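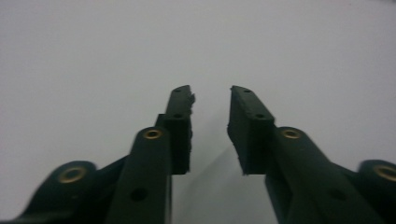
Guides > Walls and Ceilings > Patching

How to patch a nail hole so it stays patched

26 shares | 15 comments

Every tub of filler says "one coat, no sanding." I have used plenty of them and I don't believe it. Filler shrinks as it dries, and a hole filled flush in the morning is a dimple by dinner.

First, knock down the rim. Hammering or pulling a nail leaves a raised ring of paint, and most guides skip it. Press it flat with the handle of a putty knife or slice it off with a blade. If you fill over it, you get a bump that you'll try to sand away for the rest of the evening.

Wipe off the dust. Push a little filler in with the knife held nearly flat, then scrape across once more at a right angle. Leave it slightly proud. Don't spread it over half the wall.

Now wait. The Verkley tub I bought promised 15 minutes. Mine was still soft at 60. Press it with a fingernail and trust that over the label.

Sand with 130 grit if your store has it, or whatever is closest. I know people who start at 100, and it does cut faster, but it scratches the paint around the patch and then you have two problems. Fill again if there's a dip. There usually is.

Prime the spot. Paint-and-primer-in-one is mostly a way to charge more, in my opinion, and bare filler will soak it up and leave a dull patch you can see every time the lamp is on.

Touching up with old paint is a gamble. Walls fade. Try a dab behind a door first, and if it doesn't match when dry, paint the whole wall corner to corner.

As for toothpaste, Alcides Siqueira wrote in to say it worked fine in his rental in Haltwood. Maybe so. I'd like to see it after a summer.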